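Sat 14 March

Went in to Mirkdale for the extra shift. The Saturday rate is better and the building is quiet, so I don't mind it. Bus was on time. I had the two-arm station again, the one by the window, and the whole day was the bag job.

Hülya Karabulut was on with me in the morning. She went over the sheet before we started. It's the blue bag with the plate on the table. You drive both arms from the handles, pick the bag up, pass it across or open it out as the sheet says, and put it down. Then you stop the recording, type in good or bad, and reset. She wants the passes slow. In February we were all going too fast, and Jenimura sent a lot of ours back because the bag was moving before both grippers had closed. 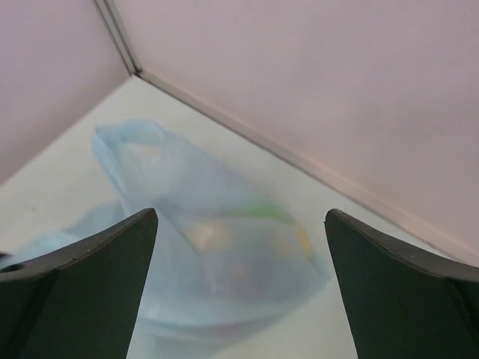

My first hour was poor. The plastic is so thin that you feel nothing through the handles when you close on it, and I kept coming down too low. I marked three bad in a row and then went and got coffee. When I came back I decided to go for the bunched part at the top every time and leave the loose part alone. That went better. It's slower to line up but it holds.

Droltero crashed at ten and I lost one run that I thought was good. It asked for my password again and then wanted the cameras checked one by one. I wrote it in the log. Number 1257 is the one with the gap, in case anyone asks me on Monday.

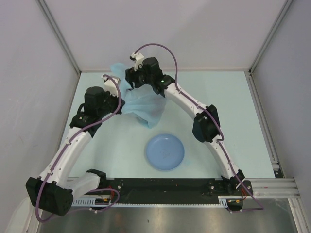 The two-hand part is still the part I like least. My left hand wants to do what my right hand is doing. Hülya says to pick one arm to be the boring one and keep it still while the other one works. I tried it with the left as the boring one and my shoulder was sore by lunch from holding it there. After lunch I swapped over and it was easier. I should have raised the chair as well. I'll try that next time.

Lunch was lentil soup from home and half of Hülya's sandwich. She left at one. She has asked for the 600 good runs on this job to be done by the end of the month and I think we'll get there if the station stays up. We talked a bit about Tatlı, who is not eating. She has been to the vet twice with him and it may be his teeth. He's an old cat.

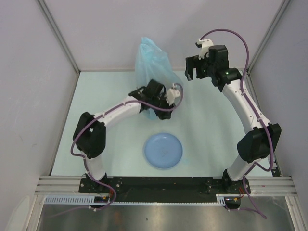 Afternoon was steady. I had the radio on low. I found that if I breathe out as I close the gripper, my hand doesn't jerk. It sounds silly written down, but I did it for the rest of the day. I marked one run good and then changed it to bad when I watched it back, as I had let go with one side too early. The instructions say mistakes are fine if you recover and you show the recovery. I hadn't recovered, I'd only stopped.

I watched back a few of the fast ones too. On the wrist view they are mostly smear. I slowed down again after that.
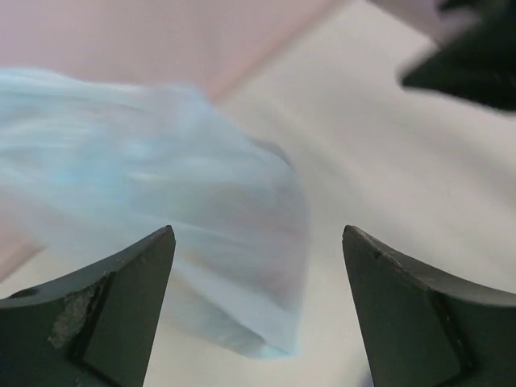 Shut down at five. Parked both arms, copied the log, signed the sheet, and turned off the lights. I was on the 8 bus before I remembered my soup container, which is still in the sink there. Rang Mom when I got in. Rice and eggs for supper. Wrist is a little stiff so I've put the heat pad on it, and I need to text Hülya about the chair and ask after the cat.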